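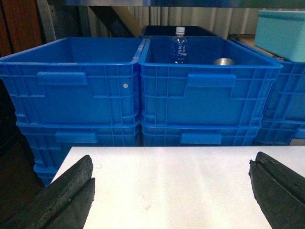 Blue ribbed crates behind a white tabletop, with a water bottle standing in the center one.

Storage crate (also tote, bin, or tub, depending on who trained you)

A storage crate is an open-topped box, usually molded plastic, made to be carried by hand, stacked, or parked on a shelf until somebody needs what's in it. I've been writing the entries on workroom gear for this little encyclopedia for a while now, and this is the one I kept putting off, mainly because everybody already knows what a crate is and everybody has a different word for it. I'm using "crate" for the stiff, ribbed kind and "bin" whenever I forget!

Shape and parts

Most crates are rectangular, and the good ones have a rolled rim, meaning the top edge curls outward and down. The curl stiffens the walls and gives your fingers something to grab. Below it come the ribs, which do most of the work of stopping the sides from bowing out when you overload the thing (and you will overload it). Inside you want smooth walls, so a rag gets all the way around without snagging. Many crates have a recessed hand grip molded into a wall too. I like a grip on the short end. My old coworker Kristine Saludo preferred one on every side and would turn a crate around and around on the bench, frowning at it, before she'd sign off on an order.

Stacking and nesting

These two get mixed up constantly. Stacking crates have straighter walls and sit on top of each other when they're full. Nesting crates taper toward the bottom and drop inside each other when they're empty, so a whole tower of them takes up hardly any floor. There's a third kind that does both: turn it end for end and it stacks, turn it back and it nests. The Vurkico line we had at Panganiban worked that way, and I never once got it right on the first try.

Racks and carts

A crate on the floor is a crate you'll trip over, so sooner or later people buy something to put it on. Stainless steel costs more than painted wire but it wipes down fast and doesn't flake, and I've come around to it completely. An open rack lets you see into the crates from above, and if the tiers are offset you can reach a lower one without shifting the upper.

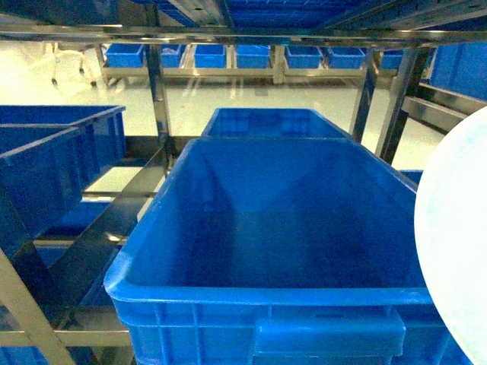
Open blue crates on a stainless steel rack, on more than one level.

Check the length of the crate against the depth of the shelf before ordering. Outside measurements, please, rim included! A little overhang is fine on a rack that stays put. On anything with wheels I'd want the whole base supported.

Rolling carts are the other option, and two shelves is plenty for most rooms. Put the heavy crates on the bottom and keep the top for whatever you're picking from that day. Swivel casters make tight corners easy, though they also let a loaded cart wander on a smooth floor, so get at least one pair with brakes. When Wilfredo Tiongson set up the stockroom at Fitside he ordered 100 crates and 2 carts, and within a week he was on the phone asking for more carts.

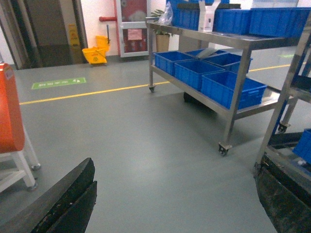 Mixing sizes on one cart works better than I used to think. The long crates take the awkward stuff and the short ones fill in the gaps, and a cardboard box can ride along between them for a day or so. After that it needs a crate of its own or it needs to go in recycling. I'm strict about this and I'm usually ignored.

Color

Blue is the color I've run into most, and I've heard plenty of explanations for it, none of which I'd put in print. Some workplaces give each color a job, say one for clean parts and another for returns. Others buy a single color and rely on labels, and that's what we did at Panganiban, with 53 crates in one shade and a roll of tape. Labels go on the end facing the aisle. Mine always ended up on the wrong end.

Cleaning and care

Warm water, dish soap, a soft brush for the ribs, and leave them upside down to dry overnight. Dust loves the underside of a rolled rim, so run a cloth along there as well. Long spells in direct sun make a lot of plastics brittle, and a cracked rim is the usual end of a crate's working life. The Bruvix catalog sells snap-on lids, handy for long storage and a nuisance for anything you open daily.

See also: Casters; Dollies; Shelf labels; Wire shelving

Last revised April 26, 2020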